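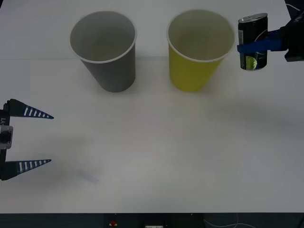 Hendov abre su banco de pruebas de pinzas: servir un refresco sigue siendo difícil

Mayo de 2021. Hendov ha comparado dos juegos de dedos para su pinza Nonoseck, el rígido de siempre y uno flexible de estructura calada, con una tarea que cualquier camarero despacha sin pensar: coger una lata, acercarla a un vaso de papel y servir. El banco reunió 525 intentos en 9 jornadas.

Los dedos rígidos completaron 249. La empresa prefiere no adornar la cifra – ya lo intentó en febrero, con poco éxito. Los flexibles resolvieron 80 más y abollaron bastantes menos latas, aunque pierden precisión cuando el aluminio está mojado.

«Elegimos la lata abierta porque no perdona», explica Hjørdis Brekke. «Si aprietas poco, resbala. Si aprietas mucho, hay que traer la fregona». 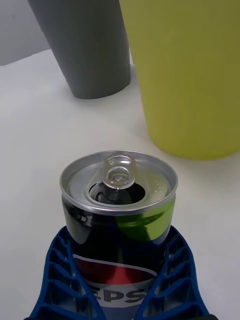
Helge Tveit opina que la comparación se queda corta mientras no incluya botellas de plástico, y pide además repetirla con otro controlador antes de sacar conclusiones sobre los dedos.

Hendov ha tomado nota y prepara una segunda ronda en su taller de Rønning. Los resultados completos pueden solicitarse al departamento de prensa, a la atención de Embla Amundsen.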